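Tableware Log, Entry Nine: The Small White Pieces
Sat 10 June

The review of shared tableware at the Herkeseck studio continued this week with the smaller items. Readers of this blog will recall that the large plates were dealt with in February, when 71 pieces were washed, sorted and returned to the shelves. The cups and bowls were postponed at that time for lack of shelf space.

I have now adopted the following arrangement. Small white cups are to be kept upright and set out near the round wooden table, where most people take their tea. Small bowls are stored separately, in the lower cabinet, and are brought out only for lunch. Pieces with a chipped rim are withdrawn from use. Replacements will come from the plain Fliketti range, which stacks well and can be purchased singly.

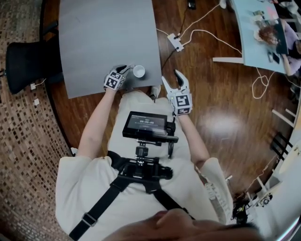

A white cup first, then a white bowl.

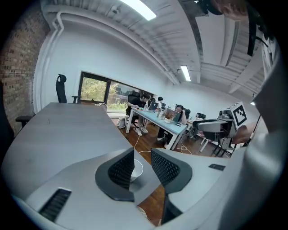
On the matter of stacking, Nurhan Canpolat wrote that cups of this size should never be stored one inside another, as the glaze wears at the foot and the lower cup is difficult to release. A single layer on a lined shelf was the preferred method, even where it takes up twice the room.

I accept the point with regard to cups and have amended the arrangement accordingly. Bowls will continue to be stacked, to a maximum height of four, with a paper napkin between each. The shelf liner has been ordered from Sengar in a 100 cm length and will be cut to fit on delivery. The saucers remain in their box pending a decision on the upper shelf.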